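Home | Reviews | Benches and Mounts | Grippers | Budget Sheets | Archive

Review: Villari stepped finger set for parallel grippers

Fri 30 March

Price as tested: $169 per pair, fasteners included. A two-arm cell needs two pairs. We ordered from Tatanov in February and fitted one pair to the right arm of a sorting cell, leaving the narrow pointed fingers on the left arm for comparison.

The Villari fingers are wide, matte black and stepped toward the tip, with a notched ridge on the inner face. The ridge is the reason to buy them. It holds round bottles lying on their side with less grip force than the narrow fingers need. Flat stock is a weaker point. Scissors and thin trays are still better handled by the pointed set, and a mixed bench should budget for both types.

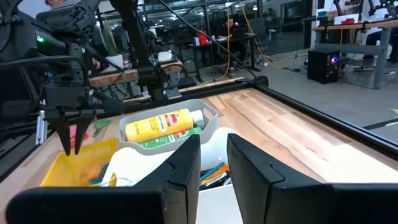 Right gripper open over the white bin, bottles in the gray basket beyond, second arm at left.

Width is the main cost in use. The open fingers block a good part of the wrist camera's lower view, and the bin has to be lined up through the gap. Plan 18 minutes per arm for fitting and recalibration. Our first attempt took 43, most of it spent on cable routing at the gripper block.

Buyers pricing a full cell should look past the fingers. The Aksoy bench kit, with wood top and metal rail, was quoted to us at $940 before freight. Bins and baskets can be bought anywhere, but settle on the rim heights before teaching positions. Swapping a basket later means teaching the pick again.

Spare screws are not sold separately, and the supplied hex key is too short for the inner pair. Tatanov ships from its Asville warehouse only.

Recommended for bottle and tub work. Not recommended as the only finger set on a general bench.

Shares: 18 | Comments: 0
Contact | Copyright Asville Bench Review | Back to top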